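3.2 Setting, material and working method

The study follows the making of one short promotional film from the first meeting to the final delivery. The client was Laden, a small shop in the old part of Ovar which sells kitchen goods and paper. The film was made by Fotonbridge, a production company with four permanent employees, and it was meant for the shop's own website and for a screen in its window. The agreed length was ninety seconds. The author was present at all meetings and on both shooting days, but had no task in the production and received no payment from it.

The choice of this case has a practical background. Earlier work on local advertising film has mostly looked at the finished product, or it has asked the clients afterwards how satisfied they were. Such studies say little about the decisions which are taken between the first idea and the last cut. In small companies these decisions are seldom written down. They are made in the car, or at the end of a telephone call about something else. To study them one has to be near, and Fotonbridge was willing to have an observer for the whole period.

The material consists of field notes, recorded conversations, two versions of the script, and the shot lists. In addition the company gave access to its project folder, which held 574 clips at the time when the editing started. All clips were viewed once in full, and those which were used in any version of the edit were viewed again with the director, Helge Westerberg. He was asked to explain why a clip had been kept or removed. His answers were often short, and in several cases he said only that the clip "did not sit". We have kept such answers in the material, as they also tell something about how the work is judged by the people who do it.

3.3 From the brief to the shot list

The first brief from the shop was one page long. It asked for a film that was "warm, but not sweet", and it named three things that had to be included: the front door, the owner's hands, and the paper shelves. There was no mention of a story. At the first meeting Westerberg suggested a simple line of action, in which a customer comes in to buy one thing and leaves with another. The owner accepted this after a short discussion, but she did not want an actor in the part. It was therefore decided to ask a neighbour.

This early decision had larger effects than anyone at the meeting expected. A person without experience needs more time in front of the camera, and the plan for the first day had to be changed twice. The number of set-ups was reduced from 19 to 12. The shots that were taken away were mainly details of goods, and for this reason the company proposed to film the details separately, without the neighbour and without the owner, in its own room. The project notes call this part of the work "Tapia", a name which the company uses for all its table work and which has stayed from an older job.

The budget for the whole film was 3000 euros. Of this, 850 euros were set aside for the table work, including the preparation of the room and the cleaning afterwards. The shop was told about this division before it signed, and it made no objection. In later conversation the owner said that she had not fully understood what table work was, but that the sum seemed reasonable to her.

3.4 Light and surface in the table work

It is common in the handbooks to treat light as a matter of equipment. In the observed case it was more a matter of surfaces. The discussion between Westerberg and his assistant concerned almost always what the light would meet, and only sometimes where it would come from. Dark cloth was discussed on more than one occasion, as it lets a pale object stand out clearly, but a shining cloth also gives bright lines wherever it is folded. White cloth has the opposite weakness. It gives light back on the object, and the edges of paper goods are then easily lost.

The two positions were never fully settled. The assistant preferred a matt surface and wanted to iron every cloth before use. Westerberg thought that some folds could stay, as long as they did not run towards the object. Such differences were normally solved by trying both ways and comparing the results on a small monitor, and the comparison took less time than the discussion before it.

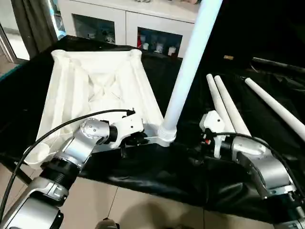
Figure 3. White fabric panel with padded edges and a white pole, on black tablecloth.

For the analysis we have divided the remarks on surface into two groups. The first group concerns faults, such as dust, creases and unwanted reflections. The second concerns mood, and here the words are less exact: "too much like an office", "a little cold", "like Sunday". Remarks of the first kind led nearly always to an action at once. Remarks of the second kind were more often repeated several times before something was done, and in some cases nothing was done at all.

A similar pattern was found in the editing, which is treated in Section 4. It should be noted here that the client took part in none of the table work and saw its results first in the rough cut. Her comments on these shots were few. She asked for one change, a longer view of the paper shelves, and this had to be taken from the material of the first shooting day.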